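Artificial Flower Arranging

Artificial flower arranging is the craft of putting together bouquets from flowers that were never alive, usually molded plastic stems with fabric or plastic blooms. I've been doing it for years at my kitchen table, and when the folks who run this home crafts encyclopedia asked for an entry I said yes before they finished the sentence! So this is part reference, part me rambling.

Names and terms

You'll hear faux, silk, permanent and everlasting, and shops use them pretty loosely. "Silk" almost never means silk anymore, it's mostly polyester. A stem with one bloom is a single, a branching one is a spray, and a bunch already joined at the bottom is a bush. My teacher, Gisela Albers, called anything with leaves and no flower "green," as in "hand me a green," and I still do.

Stems

Most store-bought stems have a wire inside a plastic coating, so you can bend them and they'll stay put (more or less). The better ones have bumps and nodes molded in, like a real rose cane would have. I cut mine with small wire cutters — never the good scissors, ask me how I know. The catalog from Narkard, where I get a lot of my supplies, lists 383 kinds of stem, and I have wasted whole evenings in it.
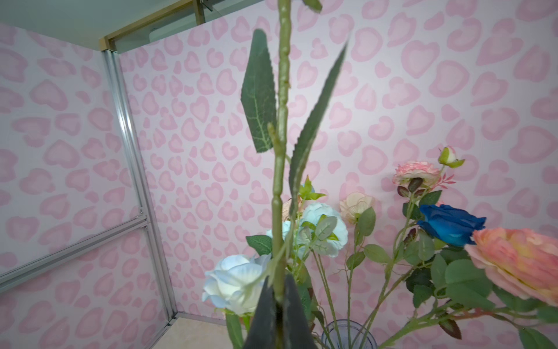 Roses are where nearly everybody starts, me included, and they're forgiving because a rose looks fine from almost any side. The old advice is to stick to two or three colors. I like a looser mix, with pale blue next to cream and peach, a frilly pink one up high, and then one really loud royal blue to wake it all up. A closed bud on a thin stem helps too, and so does a bit of dark reddish-purple foliage hanging under the blooms. Leaves go in whenever there's a gap. I'm partial to the ones with a serrated edge and veins you can see, they read as real from across a room.

Vases

Clear glass is pretty and a little risky, as all your stems show. Green stems look okay in it, bare wire doesn't. Ottmar Wendt, who taught the April workshop I took in Neltard, fills his with pebbles. I've tried it and the vase got so heavy I quit moving it to dust.

Cleaning

Dust is the big enemy. A soft makeup brush gets into ruffled petals, and a hair dryer on the cool setting does the rest. Test any spray on a back petal first, some blue dyes run. Keep the whole thing out of strong sun too, or the pinks go first (mine went beige in one summer).

See also: dried flowers, paper flowers, wreaths.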